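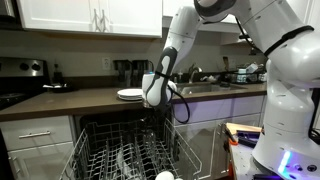

Session 3: The cable snag

Welcome back! Today we dig into my favorite fault of the whole course - a protective stop with a dull cause and a really lovely trail of evidence.

The Furnberg arm was loading a dishwasher. On cycle 267 it stopped dead over the upper rack and logged a force limit at the wrist. Everyone blamed the grip. Nikau Hollis pulled the joint data and found the load rising well before the fingers closed, which is such a great catch! The outside cable had hooked a rack tine and pulled tight as the arm lifted.

What to take from it:
Read the log backward from the stop.
Check cable slack at full reach, with the rack out.
Never free a snag by hand while the arm is powered. Press the stop first.

Before next time, read Manaia Hinds's fault report and mark the 2 places where the load curve changes slope. Bring your plots!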